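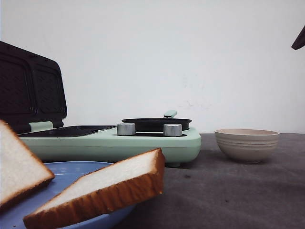
The breakfast station on bench two, with bread, plate and bowl set out.

Kitchen bench rules: what changes in September

The house rules for the kitchen benches have been rewritten. The old sheet dated from when we had one arm and one bench, and the Flimham and Ikholm sites had each added their own lines to it, so people moving between the two were working to different rules. The new sheet replaces both and applies to anyone who records, supervises or resets a kitchen task. It has 11 rules. Most are carried over with clearer wording. The ones that have changed are set out below.

Appliances are treated as live

Any appliance with a heating plate or a hob is now treated as hot and live at all times during a session, whether or not it is plugged in. In practice this means you do not reach across an open sandwich maker to straighten a slice of bread while the arm is enabled. Put the arm in hold, wait for the light to change, then reach in. The rule used to cover powered sessions only, and the near-miss log at Ikholm showed that people lost track of which sort of session they were in.

Powered cooking needs a second person in the room. Unpowered runs do not, as long as the stop button is within arm's reach of the operator.

Lids and handles

Hinged lids are to be fully open or fully closed before the arm is enabled. A lid left halfway can drop when it is nudged, and the force limits on the arm do not cover a lid falling on a hand. Pans with short handles stay seated in their recess until the task calls for them to be lifted. If a pan has been knocked out of place, stop and reseat it by hand.

Speed and force

The joint speed setting for kitchen work stays as it was. Anyone who wants to go above it has to fill in the change form and have it signed by the bench lead before the session starts. Verbal agreement is no longer enough. Force limits are now stored with the task file, so check that the values on screen match the task card when you load it.

Food

Real bread may be used for up to 4 hours and then goes in the food waste. It must not be eaten, and that includes the unused slices in the bag. Crumbs are brushed off the worktop at every reset, as they get into the fingers of the gripper and spoil the grip on smooth crockery. Ceramic bowls with chips or cracks come off the bench at once and are written up as breakages.

Logging

Between the two sites we logged 1491 kitchen runs over the last period. Around 720 of them had no reset note, so we cannot say how the bench was laid out when they began. From September a run without a reset note will be sent back to the operator and will not go on to Ekwueme for review. The note can be one line. It should say which items were out, which lids were open and where the knobs were set.

Training

Everyone who signed the old sheet needs to sign the new one. There is a short practical check, which takes less than half an hour and is done on your usual bench. Visitors from Nokdale will need to do it too, even if they have passed their own site's version.

Printed copies are in the rack by each bench door. Please take the old ones down when you see them. Questions about the wording should go to the bench lead at your site, and corrections will be collected for the next issue.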